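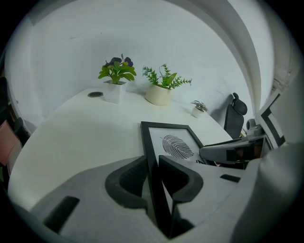

Pots along the back of the desk, against the wall.

Quick desk tips, May 17, 2019

Dust first, wipe second. Always. Dry cloth, then a damp one wrung right out. Spray goes on the cloth, never on the desk - it runs down the cable hole and you'll be under there with a torch.

White tops show everything. Tea rings: bicarb paste, 20 minutes, wipe off. Biro: a dab of surgical spirit on cotton wool, test a hidden bit first. No scouring pads! I ruined the shine on my old Lekmont desk that way in April and it never came back.

Leafy pots - turn them a bit when you water. Saucer or felt pads underneath. Grit on the base of a pot scratches worse than anyhting.
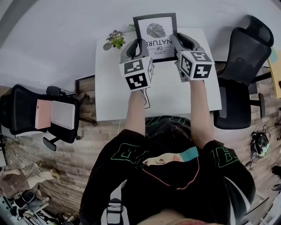 Framed picture at the white table.

Frames. Lay flat to clean, glass side up, on a towel if you've got one. Bit of vinegar and water on the cloth, keep it away from the edges or it creeps under the glass. Stick-on bumpers on the bottom corners, then it wont mark the wall. 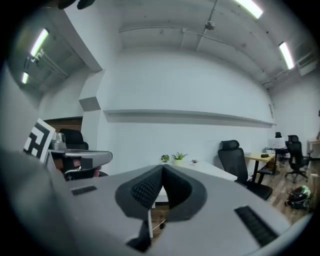

Backs of frames get forgotten. Soft paintbrush, dry. Check the cord while your there, frayed means replace it. Harno do a decent one on a reel, mine's lasted ages.

Next page: drawers that stick. Candle wax, mostly.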